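## Zaltance crew-neck T-shirt, navy: 14 washes in

The Zaltance is a midweight cotton tee sold in packs of three. I have worn one pack since March, washing at low temperature and line drying. Notes below cover folding and laundry behavior only.

Shrinkage was 13 mm in body length after the first wash and nothing measurable since. The side seams have stayed straight, so the shirt still folds square. Color loss is slight, mostly at the collar.

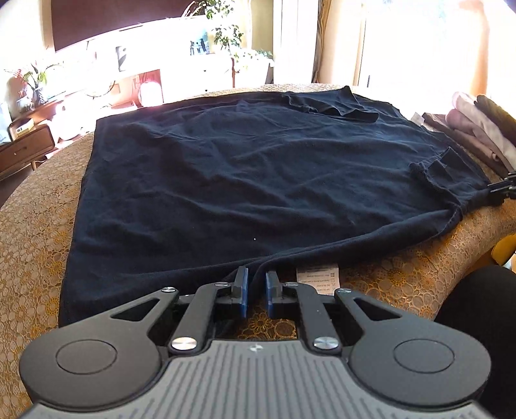

*Navy, laid out on the bed before folding. Care label at the hem.*

Creasing is the weak point. The fabric holds every ripple it picks up on the line, and smoothing by hand removes perhaps half of them. A 15-minute tumble on low before folding does better. Dark navy also shows lint – a single white speck is visible from standing height.

The care label is sewn in at the hem and sticks out when the shirt is flat. The print is small. I would trim it, but the stub may scratch.

Folded in thirds, the shirt stacks well with heavier garments and keeps its edges in a drawer.

**Fit for folding:** good
**Crease recovery:** poor
**Would buy again:** yes, in a lighter color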